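인쇄하기 | 이메일로 보내기

소형 인도 주행 로봇, 실물 조립 전에 시뮬레이터부터 맞추기

공동 작업실에서 만들고 있는 바퀴 네 개짜리 로봇 Flavau의 세 번째 글이다. 지난 글에서 차체 도면과 모터 배선을 다뤘고, 이번에는 카메라로 보행자와 연석을 구분하는 부분을 시뮬레이터에서 먼저 돌려 본다. 차체가 아직 없어도 따라 할 수 있다.

준비물

- 외장 그래픽카드가 달린 PC. 메모리는 16GB면 된다.
- 시뮬레이터 Emuseo. 작업실 서버의 공용 폴더에 설치 파일이 있다.
- 제어 코드 묶음 Cledudness. 지난 글에서 받은 것을 그대로 쓴다.
- 줄자. 카메라 높이를 잴 때 필요하다.

1. 차체 치수 입력

Emuseo 설치 폴더의 robots 아래에 flavau라는 폴더를 만들고 치수 파일을 넣는다. 바퀴 축 사이 거리, 바퀴 지름, 카메라 높이는 꼭 적어야 한다. 우리 도면에서 카메라 렌즈 중심은 지면에서 28cm 높이다. 단위는 미터라서 0.28로 적는다. 처음에 센티미터 값을 그대로 넣었다가 카메라가 건물 지붕보다 위에 떠 버렸다. 화면에 하늘만 나오면 단위부터 확인한다.

무게는 대충 적어도 주행은 된다. 다만 제동 거리를 볼 생각이면 배터리까지 합친 무게를 적는다.

2. 도시 맵 불러오기

맵은 교차로가 있는 것을 고른다. 빈 평지 맵은 가볍지만 인식 시험에는 쓸모가 없다. 횡단보도, 연석, 가로등, 벤치, 소화전처럼 실제로 길에서 만날 물건이 있어야 한다. 시작 위치는 차도가 아니라 인도 위, 연석에서 조금 떨어진 곳으로 잡는다.

맵이 뜨면 시간대를 맑은 낮으로 고정한다. 흐린 날이나 밤 조건은 기본 동작이 확인된 다음에 바꾼다. 조건을 한꺼번에 여러 개 바꾸면 어디서 틀어졌는지 찾기 어렵다. 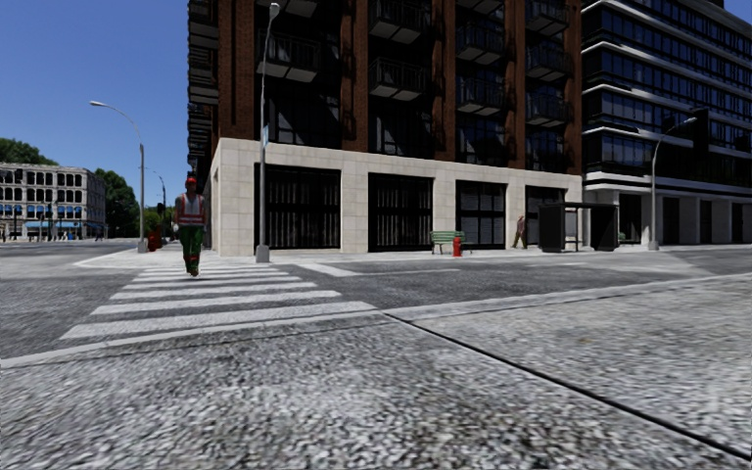

보행자는 옷차림이 다른 모델을 섞어 둔다. 안전모에 형광 조끼를 입은 작업자 모델은 멀리서도 잘 잡히는 편이고, 어두운 옷을 입고 건물 옆에 서 있는 모델은 자주 놓친다. 작업자 모델만으로 시험하면 결과가 실제보다 좋게 나오니 주의한다. 소화전도 맵에 꼭 남겨 둔다. 우리 인식기는 처음에 소화전을 어린이로 분류했다.

3. 카메라 설정

해상도는 실물에 달 카메라와 같게 맞춘다. 시야각도 마찬가지다. 시뮬레이터 기본값은 시야각이 좁아서 발밑의 연석이 안 보이는 경우가 있다. 카메라 기울기는 아래로 조금 숙이되, 횡단보도 건너편이 화면에 남아 있어야 한다. 너무 숙이면 보행자의 다리만 보이고 인식률이 뚝 떨어진다.

프레임 속도는 초당 22장으로 두었다. 더 올릴 수도 있지만 실물 보드가 그 속도를 따라가지 못한다. PC에서만 잘되는 설정은 나중에 다시 고쳐야 한다.

4. 제어 코드 연결

Cledudness를 실행하고 입력 장치를 sim으로 바꾼다. 포트 번호는 1072로 맞춘다. 연결되면 터미널에 camera ok, wheel ok가 차례로 나온다. camera ok만 나오고 멈춰 있으면 치수 파일의 바퀴 이름이 코드와 다른 것이다. 대소문자도 구분한다.

Feng-yi Lui가 정리한 점검 순서는 이렇다.

- 수동 조작으로 앞뒤로 조금 움직여 본다.
- 제자리 회전을 시킨다. 반대로 돌면 좌우 모터 부호를 바꾼다.
- 정지 명령을 보낸다. 이것이 안 되면 다음으로 넘어가지 않는다.
- 인식 창을 켜고 보행자에 상자가 그려지는지 본다.

5. 연석 앞에서 멈추기

연석은 색만으로 구분하지 않는 편이 낫다. 보도블록과 연석이 둘 다 밝은 회색 계열이면 햇빛에 따라 경계가 사라진다. 우리는 영상의 경계선과 바닥 거리 센서 값을 같이 쓴다. 둘 중 하나라도 연석이라고 판단하면 속도를 줄이고, 둘 다 맞으면 멈춘다.

보도블록 사이의 이음매를 연석으로 착각하는 문제도 있었다. 경계선이 길게 이어진다는 점은 같지만 높이 차이가 없으므로, 거리 센서 값의 최소 변화량을 올려서 걸러 냈다. 값은 settings 파일의 curb_step에 있다. 너무 올리면 낮은 연석을 지나치니 조금씩 바꾸면서 시험한다.

6. 보행자가 다가올 때

횡단보도 쪽에서 보행자가 걸어오도록 경로를 만들고 로봇은 인도에 세워 둔다. 보행자가 정한 거리 안에 들어오면 로봇은 정지 상태를 유지해야 한다. 이 시험을 건너뛰고 주행부터 시키면 나중에 원인을 나누기 힘들다. 정지 유지가 되면 그다음에 로봇도 천천히 움직이게 한다.

Shih-chieh Hung은 보행자를 두 명으로 늘려 엇갈려 걷게 하는 시험을 추가했다. 앞사람이 뒷사람을 가렸다가 비켜날 때 인식 번호가 바뀌는데, 아직 고치지 못했다. 지금은 번호가 바뀌면 무조건 한 번 멈추게 해 두었다.

기록 저장

로그는 한 번 돌릴 때마다 새 폴더에 저장된다. 영상까지 저장하면 디스크가 금방 차서, 평소에는 센서 값만 남기고 오작동이 있을 때만 영상을 켠다. 폴더 이름에 맵과 curb_step 값을 적어 두면 찾기 쉽다.

차체 프레임은 5월에 Chung 작업실에서 절단할 예정이다. 다음 글에서는 같은 설정 파일을 실물 보드로 옮기는 과정을 다룬다.

공유 16 | 댓글 0

문의: Chung 공동 작업실 게시판 | © Chung 공동 작업실 | 맨 위로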